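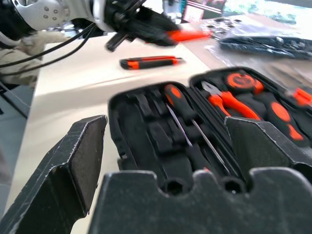 Figure 4.1 The tool case task from the wrist, with the second arm carrying an orange-handled tool.

Chapter 4: Showing by Hand

I learnt to teach robots at Nallstead, on a pair of arms we drove from across the room, and I was dreadful at it. My first go at the tool case took 56 tries before I had one I'd let anybody learn from! The pliers beat me most often (they still do, if I've skipped lunch).

Up to now we've told the arm what to do in code. In this chapter you'll show it instead, and there are two ways to go about that. You can take hold of the arm and move it yourself — I'll call this guiding — or you can sit back and steer it with a pair of hand controls, as we do with Posero from section 4.3 onwards. Guiding feels lovely and natural, but your own arms keep getting in the view. Remote control keeps you out of the way, though you lose the feel of the tool, and I found that very odd for the first week or so.

You'll record 100 showings of one small job by the end. Go slowly, pause before each grip, and keep the fumbled ones in a separate folder, as we'll want them in Chapter 5.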